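2022-08-12

So I finally made it out to the open day at Wovham, the robotics workshop on the edge of Sturnville, and I've got sore feet and a lot of opinions. If you read this blog for the laundry posts, hang in there, this is sort of a laundry post. I went because I wanted to know one thing: can a machine do any of my chores yet? I don't mean vacuuming. I've had a vacuum puck for years and it still eats the bath mat fringe.

Getting there was easy enough. I took the 20 bus from the station, got off one stop too early, and walked along the highway shoulder feeling silly. Parking is apparently awful (300 people had signed up, according to the desk, and the lot is tiny), so take the bus if they do this again in December, which they're talking about. You get a paper wristband and a folded map, and then you're pretty much on your own. I liked that! I hate being herded.

The front hall was the flashy part, with a coffee kiosk run by Tadorero and a long line of kids waiting to make a robot wave at them. I skipped the line and went looking for the household section, which the map called "Everyday Tasks." It's down a hallway past the restrooms and I walked by it twice.

I was expecting a fake kitchen, I guess, with a sink and cabinets. What they care about in there is much smaller than that. They want an arm to deal with the things you pick up without thinking – dish soap, a sponge, a mug, the lid of something. I stood at the bottle table longer than anywhere else, long enough that my coffee went cold.

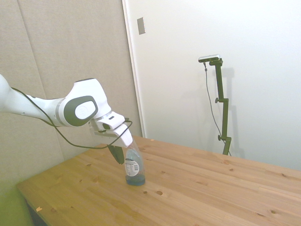 Why would a bottle be hard for a robot?

Because a bottle is light, smooth and easy to tip, and the hand has to arrive at the right height and close by the right amount. A little too low or too far to one side and it gets knocked over. A little too much squeeze and soft plastic buckles. And clear plastic is a pain for cameras and depth sensors, which tend to look right through it or get confused by the shine.

That last bit was news to me. One of the staff explained it while I nodded like I had always suspected it. She said people bring up folding and cooking and making beds, and she'd be thrilled with an arm that could put away the groceries in a kitchen it had never been in before. Her words, more or less: a demo is one thing, a Tuesday night kitchen is another. My kitchen on a weeknight has a cereal box on its side and a cat on the counter, so fair enough.

I asked how long it takes to teach one of these arms a new chore. She said it depends how picky you are. For one simple pick-up job they had recorded 135 practice runs, with a person guiding the arm through each one, and after that it could handle the job on its own when the object was close to where it had been during practice. Move the thing to the far corner, or turn the lights down, and the results got worse. She was very frank about all this, which I appreciated, having sat through the sales talk in the front hall where everything was "ready for the home of tomorrow."

Then we got onto dishes, my favorite complaint. A dishwasher is already a robot in my book, and a good one. What I want is the part before the dishwasher and the part after it. Loading means scraping, rinsing, deciding whether the pan fits, and moving the one bowl that always blocks the spray arm. Unloading sounds easier to me, and she agreed, since the clean stuff sits in a rack in neat rows. But then it all has to go in cabinets, and cabinets have doors, and my doors stick.

And hand washing? You need to pick up the soap, flip it over, squeeze, put it back down, and keep hold of a slippery plate in the meantime. I had never broken it into steps before. Each of those steps is somebody's project, it seems, and squeezing out a sensible amount of soap is one I can't even get my own family to do. We get down to the last bit of blue at the bottom of the Dawn and then we all pretend we haven't noticed. 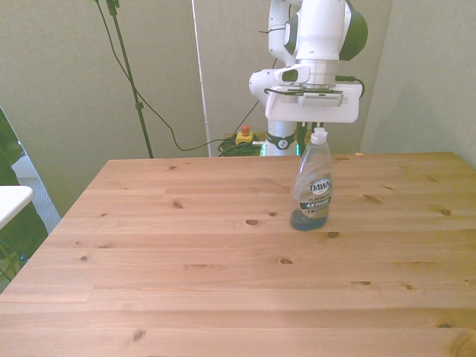

I also asked about speed, because I'm impatient. The arms I watched over the day moved slowly, and the staff keep them that way on purpose when visitors are near. Even at full speed, though, she figured I'd beat any of them at clearing a table. Where a machine wins is that it doesn't mind doing it at three in the morning. I can live with slow if I'm asleep!

After that I went over to the shop-floor side, which was louder and smelled like warm cardboard. Thongsuk, a packing outfit from across the county, had a station set up to show how they fill mailing boxes. This was the most convincing thing I saw all day. The boxes are all the same size, the parts come down a belt facing the same way, and the arm just goes and goes. I watched it do 19 boxes before it stopped and flashed a light for help, and a guy came over, straightened a flap and sent it off again. He told me he looks after several of these back at their own place and mostly he straightens flaps.

So there's my answer, kind of. On a shop floor you can arrange everything around the machine, and then it earns its keep. At home I'm not rearranging my life around an arm – the toaster already takes up too much counter. I asked what one would cost and got a number that made me laugh out loud, then a polite explanation that the number doesn't include the table, the safety gear or the person who sets it up.

Would I go again? Sure. Bring a sandwich, because the kiosk ran out of everything except muffins by early afternoon. Wear flat shoes. Go to the Everyday Tasks room first while the staff still have their voices, and do the front hall on your way out when the line for the waving robot has died down (I did it, it waved, I waved back).

The towels were still in the dryer when I got home, so next post is back to towels. I tried that vinegar thing a few of you wrote in about and I have notes.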